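Gastronomiekritik und Restaurantblogs — Skript zur vierten Sitzung
Dozent: Faizal Wuisan

Wer eine Restaurantbesprechung liest, sollte zuerst fragen, wer das Essen bezahlt hat. In unserem Korpus (688 Texte aus Blogs und Stadtmagazinen) findet sich dazu in 97 Fällen eine klare Angabe. Der Rest schweigt oder schreibt »durfte probieren«. Ich halte diese Formel für ein Warnzeichen, auch wenn sie nichts beweist.

Zweiter Punkt: die Herkunftsgeschichte. Das Lokal Milness wird in fast jeder Besprechung mit der Großmutter des Kochs eingeführt, und zwar im selben Wortlaut wie auf der Speisekarte. Ob jemand nachgefragt hat? Ich bezweifle es.

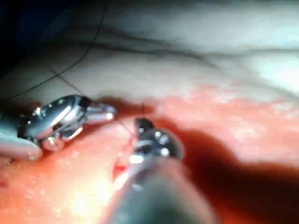
Zuletzt geändert: Juli, 16:40 Uhr

Dritter Punkt: Adjektive. »Zart«, »saftig«, »auf den Punkt« stehen im Text über das Darnell bei zwei völlig verschiedenen Gerichten. Über Garzeit, Würzung oder Temperatur erfährt man nichts. Bitte streichen Sie beim Lesen alle wertenden Adjektive und prüfen Sie, was übrig bleibt. Beim Pattinasarany waren es der Preis des Menüs und die Farbe der Stühle.

Zu den Sternen: Das Portal Flarker wirbt mit 3000 Bewertungen pro Lokal. Eine große Zahl macht den Mittelwert stabil — aber eben nur den Mittelwert derer, die überhaupt bewerten. Wer mäßig zufrieden nach Hause geht, schreibt selten.

Aufgabe zur nächsten Sitzung: Suchen Sie 2 Besprechungen desselben Restaurants, eine aus einem Blog, eine aus einer Zeitung. Notieren Sie, welche Aussagen sich am Tisch überprüfen ließen. Umfang höchstens eine Seite, Abgabe auf Papier. Nacherzählungen der Speisekarte gebe ich ungelesen zurück.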